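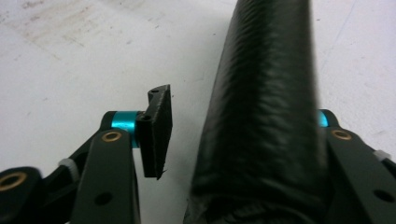 Learning to grasp from hand-held demonstrations
Notes to go with the third lecture, 2020-10-03

Last time we finished with a question that several of you carried on discussing in the corridor afterwards, so let's pick it up again before moving on. If we want a robot to learn how to pick things up by copying people, how should the people show it? You'll remember the older answer: sit somebody down with a joystick, or let them push the arm about by hand, and record the joint angles. It works, and plenty of good results came out of it, but it is slow and rather tiring, and you need the whole arm in the room every time you want one more example.

The method we are looking at this week does away with the arm while the data are being gathered. A person holds the gripper, with a camera fixed to it, and simply does the job. The camera sees the two fingers and whatever lies between them, and later on the robot's own camera sees very nearly the same thing, because it is mounted in the same place relative to the same fingers. That is really the heart of it, and if you take one idea home with you today, please let it be that one!

What gets recorded

For each demonstration in the Tarberg set we keep 3 things: the pictures, the path of the gripper through space, and how wide the jaws are at each moment. The path is worked out afterwards from the pictures themselves. This is the weak spot (I'll come back to it), as a plain pale floor gives the tracking software very little to hold on to. The jaw width is read from the positions of the fingertips in the picture, which is a good reason for having brightly coloured parts in the finger assembly. A teal spacer against black linkages is easy to find, even with a fairly simple colour filter. When a large object hides one of the spacers, we fall back on the other and assume the two sides move together, as they should in a mirrored linkage. Do have a think about when that assumption would let you down.

The experiment

The Sirnum group gathered 2,000 demonstrations over August and trained a policy on them, then went back and gathered more until they had 4,000. Both policies were tried on the same long, padded and crumpled objects, which are awkward for the usual planners: the outline is uneven, the surface is shiny, and a depth sensor tends to give patchy readings on anything glossy and black. With the full set, the policy made a good grasp in 80 per cent of trials. The smaller set did noticeably worse, mostly by closing too early, before the object was properly between the pads.

I find that early closing very interesting. Think about the moment when the jaws are either side of an object but a fingertip pad still has a gap beside it. A person goes through that moment quickly, so there are few pictures of it, and yet it is exactly where the policy has to decide whether to keep going or to squeeze. The Hayat variant deals with this by giving those pictures more weight in training. Prolen asks people to slow down near the object, which is simpler but makes for rather unnatural movements. We'll compare the two properly next time.

Before the next session

Please read the section on tracking failures, and jot down a few sentences on how you would spot a bad path without measuring the true one. Rough notes are perfectly fine. Bring a sketch of a two-finger linkage as well, with the pivots marked, and we'll work through the jaw width sums together on the board.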